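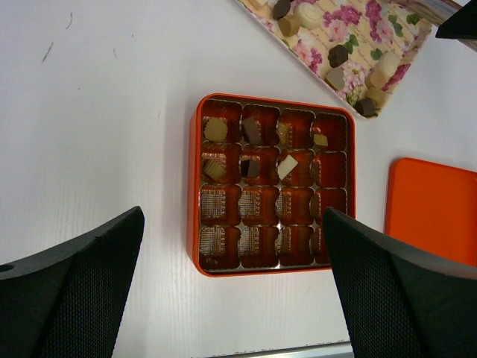 Packing a Sixteen-Cup Chocolate Tin from a Tray

16 October 2019

These instructions cover the transfer of loose filled chocolates from a flat tray into a square tin with a four-by-four insert. They were written for the Crăciun assortment, which we pack by hand at the Drorneck shop, but apply to any mixed assortment where every piece gets its own cup.

The tin measures 169 mm on the inside edge. The insert has sixteen compartments on a 40 mm pitch, and the small amount left over is taken up by the outer walls of the insert. Larger pieces, such as truffles rolled by hand, should be tried in a cup before a full batch is made.

What you need

One square tin with insert
Sixteen foil cups
One rimmed tray for the loose chocolates
Cotton or nitrile gloves, or a pair of blunt confectionery tongs
A soft dry brush
A scale reading to 1 g
A hard, flat table, wiped and fully dry

The tray can be any food-safe tray with a smooth printed or glazed surface. A low rim is useful, as round pieces roll. Avoid paper doilies under the chocolates. They shed fiber, and it sticks to soft shells.

Room conditions

Work between 60 and 68 °F, away from direct sun. If the chocolates have been kept somewhere colder, leave them in their closed container until they reach room temperature. Opening the container early lets moisture condense on the shells, and the marks do not come off.

Step 1. Prepare the tin

Take the insert out and brush the tin, including the corners. Put the insert back and press on each side in turn. It should sit level — if one corner rides up, something is under it, usually a scrap of foil. Place one foil cup in each compartment and push it down with a fingertip until the base lies flat. A cup that stands high will hold its chocolate against the lid.

Step 2. Lay out the chocolates

Spread the pieces over the tray with a gap of at least a finger's width between them. The gap is for your fingers or the tongs, so it matters more than neat rows. Lay cubes and squares flat. Stand cylinders on end if the base is true, otherwise lay them down. Do not stack.

Put the tray on the far side of the tin, close enough that you can reach both without moving your feet. Turning the tray at an angle to the tin often brings one corner within easier reach. 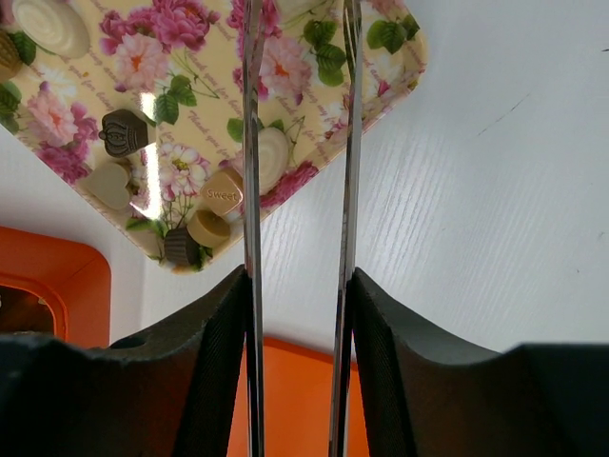
Step 3. Fill the back row first

Start with the row farthest from you and work forward. Your hand then never passes over a cup that is already filled. Right-handed packers may prefer to go left to right along each row.

Hold each piece by two opposite sides, never by the top. Lower it to the base of the cup before letting go. A piece dropped from the rim of the cup tends to land on one edge and stay there, propped against the foil. Large flat squares are the worst for this.

Step 4. Place by color

For a mixed box, alternate dark, milk and white along the row and offset the next row by one. Two pale pieces side by side are acceptable if their shapes differ. Two-tone pieces go in the middle four cups, where the contrast shows best.

Put no more than one strongly flavored filling (coffee, mint, anise) in a tin unless it is wrapped. These flavors move to neighboring pieces within days.

Step 5. Straighten

When a row is done, correct the pieces that are leaning. Press lightly on the higher edge. If that fails, lift the piece out by its sides and set it down again. Do not slide it around inside the cup — the folds of the foil scratch the shell. Leave a piece that sits low in its cup as it is.
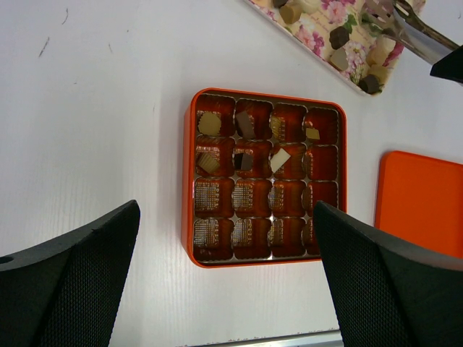 Chocolates in the upper two rows of the insert, the lower two rows empty. The brown piece in the second cup of the top row stands at a tilt.

Step 6. Check the weight

Place the tin on the scale and subtract the weight of the tin, insert and cups, taken before filling. A full assortment of sixteen should come to over 228 g. For a half tin, with the first eight cups filled, the minimum is 114 g. If the figure is low, look for an undersized piece and exchange it for a heavier one of the same color.

Step 7. Close and store

Lay a sheet of cushion paper over the filled insert, shiny side down, and fit the lid evenly on all four sides. We use the Tunance pad, trimmed at the corners. Keep the tin flat from this point on.

Half tins need a second pad, folded once, over the empty rows. Without it the insert can lift when the box is carried and pieces will change cups.

Store at 60 to 65 °F, away from spices and coffee. Cream fillings keep for three weeks, solid pieces for much longer. The Voria carton holds six tins in two layers, with a card divider between the layers.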